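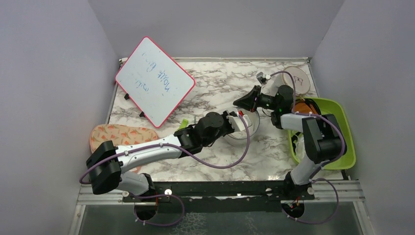 双臂桌搭进度贴:线终于理顺了,求挑毛病

楼主:桌角有灰
发表于 晚上 10:42

十月开的坑,今天总算敢发上来了!两条胳膊都装好了,底座锁在桌子近侧那根深色横梁上,两头用铝型材夹着。工作区左、后、右三面围了灰紫色的板子,桌面是大理石纹的。地点在我们合租的共享工坊 Emside,最里面那个隔间。

先说花时间最多的:线。每只腕部上方各有一个小相机,紫色那根就是相机线,从夹爪上面绕下来,顺着前臂走,再绕过肘部外侧回到底座。第一版我图省事,线拉得很直,结果腕关节一转到头就把插头往外拽,拽坏过一个接口(心疼)。现在腕部留了一个大弧,底座那边再盘一圈,用白色扎带固定。

目前在练的动作是双手配合对付一个圆的半透明容器,左手扶口沿,右手从侧面靠过去。听着很简单对吧?我跟搭档 Sixten Sundqvist 调了整整两个晚上。他管程序,我管拧螺丝,分工极其明确。

跑了 100 次,废掉的大部分都是两个夹爪抢同一块地方。不过看到它们第一次好好配合起来的时候,我俩在工坊里叫出了声,隔壁做皮具的以为出事了跑过来看,哈哈。

想请教大家三件事:
1. 左腕下面那个线弧会不会留太大了?
2. 容器口沿是亮的,相机容易看花,怎么打光比较好?
3. 肘部那个黑壳子体积太大,老挡住桌面,有没有人换过小一号的?

——————
2楼:拧不紧的M3
发表于 晚上 10:58

前排!羡慕有隔间的人,我的还架在洗衣机旁边。

说线弧。左边那个我觉得确实大了,垂到腕部下面去了,桌上东西一高就容易勾住。我自己的做法是在前臂最靠近腕部的那个夹子后面再收一截,弧的大小以腕关节转到两个极限都不绷为准,多出来的全部退回底座。右边那根从手腕上面拱过去,反而顺眼得多。

——————
3楼:Virgilio Tan
发表于 晚上 11:15

不同意楼上。线弧宁大勿小。勾到东西最多停一次机,弧小了是每天都在折同一个位置,里面的铜丝断了你还看不出来,画面时有时无,查起来能把人查疯。我去年因为这个换了 2 根线,后来才想到是弯折半径的问题。

真怕勾就加一段软的螺旋套管,别缩弧。

——————
4楼:拧不紧的M3
发表于 晚上 11:21

套管有重量啊,挂在腕上,小电机本来就吃力。而且我没说要缩到折线的程度,我说的是“转到极限不绷”。

——————
5楼:Virgilio Tan
发表于 晚上 11:30

“不绷”和“不伤线”中间还差着一截。你那台装了多久了?

——————
6楼:拧不紧的M3
发表于 晚上 11:33

八个星期……好吧,可能还没到断的时候。但我还是觉得左边那个大了点。

——————
7楼:Sumathi Kotian
发表于 晚上 11:47

两位都有道理,我来答第二个问题。

反光别急着加灯,先减。顶上要是有直射的灯就挪开,让光打到侧板上再弹回来。你三面都是素色板子,条件已经很好了,灰紫色也不容易干扰识别。我以前用的是亮白板,曝光一直往下压,夹爪黑成一团。

另外大理石纹桌面我有点担心。纹路灰灰褐褐的,白色半透明的东西放上去,边缘很容易糊进去。要不铺一块纯色的垫子试试?

——————
8楼:桌角有灰(楼主)
发表于 半夜 12:06

@Sumathi Kotian 侧板弹光这个办法太妙了,明天就试!

桌面我想先留着。我跟 Sixten 商量过,想让它在花一点的背景上也能干活,以后搬回家里的餐桌上用,总不能让餐桌配合它吧。不过可以先铺垫子跑一轮,再撤掉跑一轮,两边比一比。

线弧的事我决定折中,左边收短一点点,别的不动。Virgilio 说的螺旋套管我在 Cimach 下单了最软的那种,到了先称重再说。

——————
9楼:铁皮青蛙
发表于 半夜 12:20

看到那块斜着放的白板了,字是倒着的,最大那个是 Mobile?你们是打算装轮子吗!!

——————
10楼:桌角有灰(楼主)
发表于 半夜 12:24

被发现了。是有这个想法,整张桌子下面加个能推的底座,先做手推的,电动的以后再讲。Sixten 一激动就开始在白板上画,画完我们才想起来连桌子带胳膊有多沉。

——————
11楼:Osvaldo Tedesco
发表于 早上 7:35

泼点冷水。桌上东西有点多。你现在的任务只跟中间那个容器有关,旁边又是绿盆又是布又是圆盘,右肘还正好悬在绿盆上面。动作范围一放大,肘先撞盆。我的习惯是练一个动作就只留一个动作的东西,练稳了再往上加。

第三个问题:换小壳子可以,但先看看里面的线有没有地方走。我按 Pelov 那套图纸打过一版瘦的,装是装上了,转到后面会夹线,最后又换回来了。

——————
12楼:桌角有灰(楼主)
发表于 早上 8:10

盆的位置确实得改,谢谢提醒!往外挪的话右臂就够不着里面的东西了,下一步正好要练从盆里拿。可能得往后移,或者把右臂的待机姿势抬高一点。我先试抬高,改几个数就行,不用动家伙。

至于东西多,我跟你想法不太一样。太干净的桌子练出来,一放别的东西就懵,我们第一个月就是这样过来的,全部重来。

——————
13楼:Osvaldo Tedesco
发表于 早上 8:26

那是数据量不够,跟桌子干不干净关系不大。你们第一个月录了多少?

——————
14楼:桌角有灰(楼主)
发表于 早上 8:31

……没多少。现在一共 727 条,里面桌面乱的占大头。等跑完垫子那一轮,我再分一组干净桌面的,把成功率都贴上来,到时候接着吵。

——————
15楼:Cherry Mae Dagdag
发表于 中午 12:03

围观学习!我刚买齐一只胳膊的零件,想问个很基础的问题:横梁和铝型材那里,直接锁在桌板上行不行?还是一定要单独做架子?

——————
16楼:拧不紧的M3
发表于 中午 12:15

单臂的话桌板够厚就行,我就是直接锁的。记得垫大垫片,不然木头会被压出坑。

——————
17楼:桌角有灰(楼主)
发表于 中午 12:40

同意,一只胳膊先别折腾架子。两只的话还是建议用一根横梁把它们连起来,我们最早是各锁各的,一只甩起来另一只跟着抖,相对位置天天变,标定做了等于白做。换成同一根梁之后清净多了。

型材我是在 Belmonte 买的裁好的料,切口挺平,自己锯的那根歪得没法看,现在拿来撑门了。

你装到哪一步了?开个贴呀,我去给你顶!

——————
18楼:Cherry Mae Dagdag
发表于 中午 12:52

才装到肩膀,哈哈。晚上回去开贴,标题就叫“只有一只手”。

——————
19楼:Virgilio Tan
发表于 下午 1:30

@桌角有灰 套管到了记得说一声多重,我跟 M3 这事还没完呢。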